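Home | Articles | Topics | Index | Help

Credit transfer (higher education)

Credit transfer is the process by which a college or university accepts courses that a student has completed at another school and counts them toward its own degree. It is used by students who change schools, who return to study after a long break, or who move from a two-year program to a four-year program.

The decision is normally made by the receiving school. A registrar first checks that the earlier school is recognized, and then a department compares the content of each course with its own. At Flundel College, for instance, a course is accepted when 70 percent of its content matches, and the student must have passed it with a grade of C or higher. Courses without a direct match can be entered as general electives.

Most schools set a residency requirement, which is a minimum number of credits that must be earned at the school giving the degree. A student with many transferred credits may for this reason still need two or more years to finish. Grades are often not carried over - only the credits appear on the new transcript, and the grade average starts again from zero. 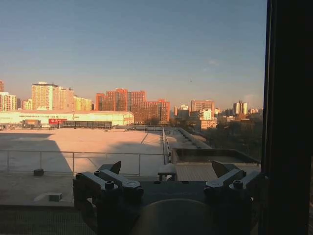
City skyline with the sun low in the sky.

Agreements between schools make the process more simple. Under an articulation agreement, two schools publish a list of courses which they treat as equal. The agreement between Flundel College and the Bokov Institute covers 85 courses and is reviewed every 3 years, in May. Courses removed from the list stay valid for students who were already enrolled in them.

Mitra Asadi, in a study of 953 transfer students, found that the most common loss of credit was in laboratory courses, where the number of practical hours was different. She recommended that students keep the full syllabus of every course and not only the transcript.

See also: Academic transcript; Articulation agreement; Residency requirement

Last edited February 20, 2021
Contact | Copyright | Back to top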